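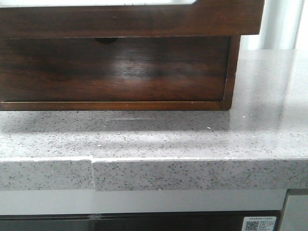
Kamlesh Dubey objeta que un cajón sin tirador se abre peor que uno con él y pregunta por qué el módulo dedica una sesión entera a la muesca. La objeción quedó recogida en el acta de la sesión anterior y se responde en el apartado 2.

Mobiliario y utillaje de sobremesa
Sesión 3. Cajones de frente enrasado y contenido cortante
Apuntes de clase, 26 de septiembre de 2018

1. Terminología

Travesaño superior: pieza horizontal que remata el cuerpo por arriba. Puede volar respecto al costado.
Frente: panel visto del cajón. En esta sesión se considera solo el frente rehundido, alojado dentro del bastidor.
Zócalo o travesaño inferior: pieza de apoyo. En muebles de sobremesa descansa directamente sobre la encimera.
Muesca de agarre: rebaje semicircular en el canto superior del frente, bajo el travesaño.

2. La muesca frente al tirador

El tirador aplicado sobresale del plano del frente y exige dos taladros o uno, según el modelo. En un mueble que se apoya sobre una encimera de trabajo ese saliente engancha paños, cables y mangas. La muesca elimina el saliente a cambio de una menor superficie de agarre. Dubey tiene razón en lo segundo: con el cajón cargado, dos dedos en la muesca transmiten menos fuerza que la mano cerrada sobre un pomo. La solución pasa por limitar la carga y encerar las guías de madera.

En el ejercicio Brakstead se adopta un ancho exterior de 594 mm y un grueso de frente de 16 mm. La holgura perimetral es de 3 mm. Con holguras menores, el frente puede rozar en temporada húmeda si la veta corre en horizontal, puesto que la madera maciza se mueve sobre todo en sentido transversal, es decir, en la altura del panel.

El barniz brillante acusa los golpes en las esquinas inferiores. Conviene matar la arista antes de barnizar. El repaso posterior con cera dura es admisible en desconchones pequeños.

3. Contenido cortante: las tijeras 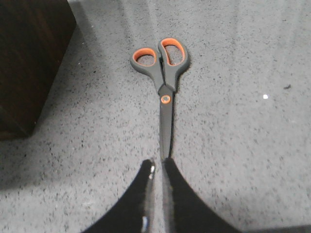

La clasificación del contenido se hace por longitud, por filo y por forma del mango, en este orden. La longitud fija la dimensión mayor del compartimento; el filo decide la orientación; el mango determina el ancho. Este último dato se suele tomar mal, porque se mide la hoja. En unas tijeras de ojos desiguales, como estas de forro naranja, el ancho útil es el del conjunto de los dos ojos, y la zona de las hojas cerradas deja a ambos lados un espacio que puede aprovecharse para piezas estrechas. El compartimento rectangular desperdicia ese espacio; el trapezoidal lo recupera, con mayor coste de ejecución.

Reglas de colocación:
Hojas cerradas en todos los casos.
Puntas hacia el fondo del cajón, ojos hacia el frente.
Una sola herramienta cortante por compartimento.
Separadores de altura superior al grueso del mango.

Pankaj Kushwaha propone en su entrega un separador inclinado para levantar los ojos unos 11 mm respecto al fondo. Se acepta, siempre que el mango no toque el travesaño al cerrar.

4. Trabajo para la próxima sesión

Dibujar en sección vertical el frente, la muesca y el travesaño superior, a escala natural. Acotar la holgura. Indicar en planta la posición de unas tijeras y justificar el ancho del compartimento a partir de la medida del mango. Quien trabaje sobre la variante Illey debe añadir el detalle del encuentro entre costado y zócalo.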